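Sugar, Signatures and Skimton: A Term Project on a Soda Tax

Our group spent four weeks studying the petition against a proposed soda tax in the town of Skimton. The petition had 1568 signatures when we started. We had clipboards.

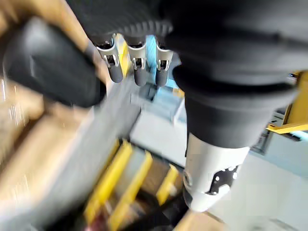

Method

We stood outside the Closbridge supermarket on a Sunday and asked shoppers what they thought they had signed. We got 235 answers, plus a long one about parking that we left out.

Most people knew the petition was about drinks. Fewer knew which side it was on. Nine believed they had entered a drawing for a cooler.

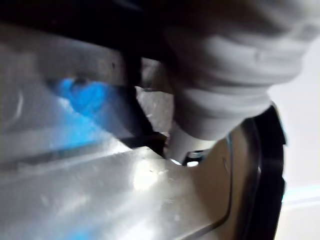 The tax itself would cover bottled soda and sweet tea but leave out flavored milk - a gap that both sides told us was the other side's idea. We read the draft twice and still could not say whose it was.

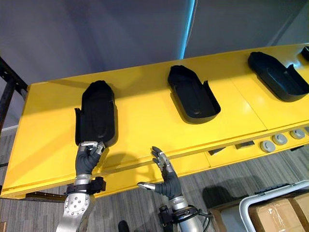
Lopes

My part was the interviews, so the complaints about wording belong to me. Next time I would ask about the tax before mentioning the petition. I would also bring a second pen.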